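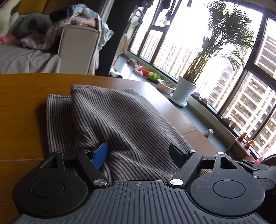
Striped cloth on a wooden table.

I quit paper towels last September and I'm never going back. My kitchen drawer holds five old dish towels, and they handle everything (yes, even the coffee I spill every single morning). My neighbors in Tronditz think it's gross. Fine! You toss them in the wash with the sheets and move on with your life. What bugs me is the ads telling us a clean house comes on a roll. My grandmother kept one going with rags, and her floors put mine to shame.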